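**Table Setup and Stock Assistant (part-time), Sudmont**

Pindden is hiring two part-time assistants for its object room in Sudmont. The work is setting small objects out on worktables, clearing them, cleaning them, and keeping the shelves they come from in order. Pay is $17 an hour. We would like both people to start in November.

No experience is needed. If you have stocked shelves, bussed tables, set up a classroom or worked in a supply closet of any kind, you already know most of it.

## The room

The object room is on the ground floor of the old Cabrera building, on the side facing the parking lot. It has one long wall of open shelving, a sink with a drainboard, a sorting bench, and a label printer that jams. Nearly 1,000 objects are kept on the shelves in shallow bins. Most are the kind of thing you would find in a kitchen drawer or a desk: cups, lids, sponges, tape, toy blocks, small boxes, spoons. A few bins hold odd pieces that don't belong to any group, and we would like to have fewer of those by spring.

The worktables are through the double door. They have square black tops and black fabric hung on three sides, so the light in there is dim at table height and small dark things are easy to miss. Please wear your glasses if you use them.

## What you will do

At the start of a shift you pick up the setup sheet from the clipboard by the sink. The sheet lists which objects go to which table and in what order. You pull them from the bins, check them against the sheet, and carry them through on a tray. Each table gets only what is on its line. If something on the sheet is missing from its bin, write that down and ask before you swap in another one, even if the other one looks the same.

You will also:

- lay objects out on the table the way the sheet shows, including which way a handle or an opening faces
- clear a table when the session lead tells you it is free
- wipe down tabletops with a damp cloth and dry them with a second one
- lint-roll the fabric walls
- wash and dry anything washable at the end of the shift
- return every object to its own bin and initial the sheet
- relabel bins when the labels peel
- pull anything chipped, cracked or sticky and put it in the gray tote under the bench

The fabric picks up lint very quickly. Expect to spend more time with the roller than you would guess, mostly on the lower part of the walls.

Once a month we count the whole stock. Everyone on staff takes part, and it is the one day we ask you to stay late if you can. We bring in lunch from Grovstead Deli. Last time the count was off by 17, and most of those turned up in a box that had been put away under the wrong letter.

## What a shift is like

Shifts run from 8:30 a.m. to 12:30 p.m. or from 1:00 p.m. to 5:00 p.m. You pick one and keep it. We don't rotate people between mornings and afternoons unless they ask.

Mornings are heavier on setup. Afternoons have more washing and putting away, plus whatever deliveries came in. Deliveries are small. Cartons get opened at the bench, and each new object gets a number, a bin and a line in the stock book before it goes on a shelf. The stock book is a real book, with a spreadsheet copy that we update at the end of the day. You will need to be able to type into a spreadsheet and read your own handwriting.

There are stretches with nothing to do while a table is in use. During those you can work on labels, sort the odd-pieces bins, or sit down. Phones are fine at the bench and stay out of the table area.

## Who we are looking for

You should be able to:

- stand and walk for most of a four-hour shift, with breaks
- lift a full bin from waist height to a shelf at shoulder height
- handle small and breakable things without rushing
- follow a written sheet exactly and say so when the sheet is wrong
- work next to other people without much talking

The last point matters to some applicants and not to others. The table area is quiet and we keep it that way. The object room has a radio.

We need you to arrive on time. The sessions start at fixed hours and a late setup holds up the person at the table as well as whoever comes next. If you take the Route 2 bus, the stop is across from the main entrance, and the 8:10 gets you here early enough.

Please let us know if you have a latex allergy or a strong reaction to dish soap. We stock nitrile gloves and can change the soap. The building has an elevator, but the object room and the tables are all on the same floor, and the doorways are wide enough for a wheelchair or a cart. If a part of the job as written would be hard for you, put a line about it in your application and we will talk through it. The sorting bench can be lowered.

## Pay and terms

- $17 an hour, paid every other week
- four-hour shifts, with a paid break in the middle
- paid training during your first week
- free parking in the Cabrera lot, any space without a number
- aprons provided and washed by us
- $100 toward closed-toe shoes after your first month

These are staff positions, so you will be on payroll with taxes withheld. There is no commission, quota or bonus scheme. Hours do not go up in the busy season, and they have not gone down in the slow one either.

## Training

Gerardo Cruzado runs the object room and will train both new assistants. In the first week you will work alongside him and learn the bin system, the sheets and the cleaning routine. He will also go over which areas around the tables you may reach into and when, and you will not set or clear a table alone until he has signed off on that. After the first week you work your own shift, with Gerardo or a session lead in the building.

The bin system takes a little getting used to. It was set up by material first and by use second, so a plastic spoon and a metal spoon live on different shelves. People from kitchens tend to find this annoying for a few days.

## How to apply

Send a short note saying which shift you want and what kind of work you have done before, paid or unpaid. A résumé is welcome but you don't need to write one for this. Address it to Gerardo Cruzado, Object Room, Pindden, Cabrera Building, Sudmont, or leave it at the front desk in an envelope marked "table setup."

We reply to every note. If it looks like a fit, we will ask you to come in for a visit of less than an hour. You will see the room, pull a short sheet of objects from the bins and lay them out on the sorting bench. We are looking at whether you check the sheet as you go. Speed comes later. The visit is paid at the regular rate whether or not you are hired.

Wear something you don't mind getting a bit of lint on, and skip loose sleeves and long necklaces. Bring a photo ID for the front desk.

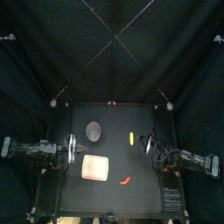 If you applied last year and we had no opening then, you are welcome to apply again. Please mention it in your note so we can find your earlier one.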